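# Coir or artificial at Navickas Park? (long, sorry)

**LaineKairys**

Hi everyone, I hope the off-season is treating you all kindly! I've been meaning to write this up since our last home game and kept putting it off, so please forgive the length.

As those of you who've batted at Navickas Park know, our mat has had it. The good-length area at the creek end is worn nearly smooth, and the seam has been sewn up twice. Balls are either skidding through at the shins or popping up at the gloves, and poor Austra wore one on the collarbone from a medium pacer who apologized all the way through the tea break.

We have a quote of $1,225 for a new coir mat from Rirmont, delivered. The other choice is a green artificial strip glued down to the concrete, and we're still waiting on that price, but it will certainly be more. I'd love to hear from any club that's played on both. We're a friendly Saturday side with a few good players, a lot of learners, and a couple of us (me) whose knees would like a say.

---

**reet_laur**

Coir, coir, coir! I learned my cricket on it and I will defend it to anyone who'll sit still. It grips, it turns, your spinners come alive, and if you don't like the bounce you loosen or tighten it and you've got a different pitch. Our young leg spinner at Flanham went from bowling two overs as a favor to bowling her full spell every week, just from playing on a surface that gave her something back.

You do have to look after it, I'll grant you. Roll it up dry, keep it off the ground, and check the pegs before every game.

---

**GunarsRaudsepp**

Reet, you know I love you, but "check the pegs before every game" is doing a lot of work in that post. We had coir at Olus for years and it was always the same two people out there with a mallet while everybody else played hacky sack by the cars. One wet weekend in October somebody rolled it up soaked, and by spring you could smell it from the parking lot.

We went to the glued strip and I wouldn't go back. You sweep it, you play. The bounce is higher than you'd get on grass and it took our batters a while to stop nicking everything behind, but at least it's the same bounce at both ends.

---

**austra_ramanauskas**

Collarbone here, all healed, thank you for asking!

I'm going to be a nuisance and disagree a little with both of you. I don't think the covering is our main trouble at Navickas. The concrete under it has a lip where the two slabs meet, right around where a decent bowler wants to land it. Put the loveliest mat in the world over that and you'll still get one in every over that does something silly. I went down with a straightedge and my nephew (he's very patient) and you could slide a coin under it with room to spare.

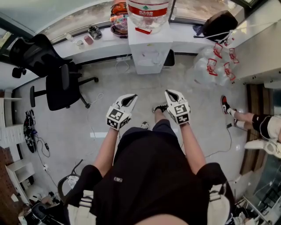
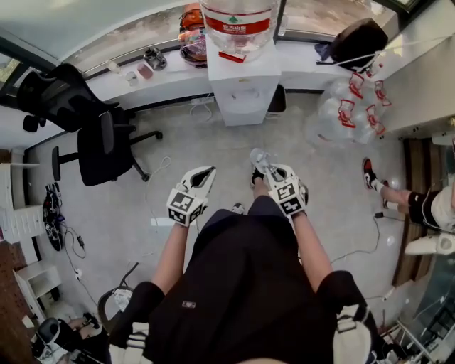
So before we spend anything I'd like us to get the lip ground down and the low side filled. My brother-in-law lays garage floors and says it's a morning's work if the weather is dry. He'll do it for lunch and a promise that he never has to watch an innings. After that, I'm leaning coir, mostly for the reasons Reet gave. I came to this game late and the slow bowlers are my favorite part of it, and I'd hate for us to end up with a surface where everybody just bowls short and hopes.

---

**LaineKairys**

Oh, that's really useful, Austra, thank you! I had noticed the ball misbehaving from that spot but I'd put it down to the worn patch. Do you think the worn patch is there *from* the lip? It would make sense if the mat has been rubbing on the edge all this time.

Gunārs, a question for you: did you lose many balls' worth of shine on the glued strip? Ours come off the coir looking like something the dog had, and balls are the one thing we always seem to be buying.

---

**GunarsRaudsepp**

They wear, but more slowly. The seam stays up longer too, which our opening bowlers were thrilled about and our opening batters were not.

And full marks to Austra on the slab. If that lip is as she says, get it fixed whichever way you go. With the glued stuff you'd *have* to, the installer won't touch it otherwise.

---

**gunars_luse**

The other Gunārs here, hello! I umpire at most of your grounds so I get to be annoyingly neutral.

From where I stand, the coir games are the better ones to watch and the glued games are the ones that start on time. I've waited at more than one ground while a mat was pulled, pegged, found to be crooked and pulled again. About five minutes is fine. Half an hour and the visitors start getting ideas about a shortened match.

One plea for whoever buys coir: paint the creases properly and do them again midseason. I can't call a no-ball off a line I can't see, and I'm tired of being told I've guessed.

---

**reet_laur**

You *have* guessed, Gunārs, I was the bowler, and I had a good inch behind it.

Laine, if you do go for it, you're welcome to come over to Flanham one evening and see how we stretch ours. We use a bar through the end loops and it makes the whole job far less of a wrestle. Bring Austra and the straightedge, I'm a bit nervous about our own slab now.

---

**LaineKairys**

We'd love to! I'll message you about an evening. In the meantime I'm going to ask for the slab work first and see if Rirmont will hold the quote for us until it's done. Austra, please tell your brother-in-law there will be pie.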